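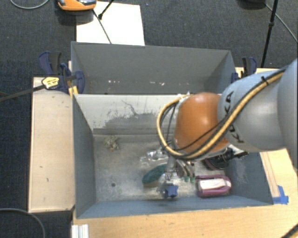 Section 3: Clamping the bins and dressing the hose

Right, by now you should have the arm bolted down and talking to the controller (if it isn't, go back to section 2 and have a cuppa first). I do this part on my own in the shed, but a second pair of hands is lovely if you've got them.

1. Power the arm down and hit the e-stop. Yes, even for a quick nudge of a bin!

2. Set the two bins one behind the other, snug up against the wood so neither can slide.

3. Put a bar clamp on the side of the bins and do it up firmly by hand. Stop once the bin wall starts to bow. I cracked a nice grey one that way.

4. Run the hose and the cables down the arm together and cable-tie them near the top. Leave a generous loop at the wrist. My first loop was far too mean, and Tzu-hsuan spotted it pulling before I did.

5. Release the e-stop and jog the wrist through its full turn at the slowest speed, watching that loop the whole way. If it tightens, stop and add around 100 mm of slack.

6. Drop a few odds and ends in the front bin. Mix it up: a dish sponge, something clear and crinkly, something hard. Clear plastic is the fussiest colour-wise, so expect to fiddle with your lighting.

Caution: keep your hands out of the bins whenever the arm is live.

Note: if you move a clamp, even a smidge, redo the bin corners in the Curkari settings page before you run another pick. Sveva's notes on that are in section 6.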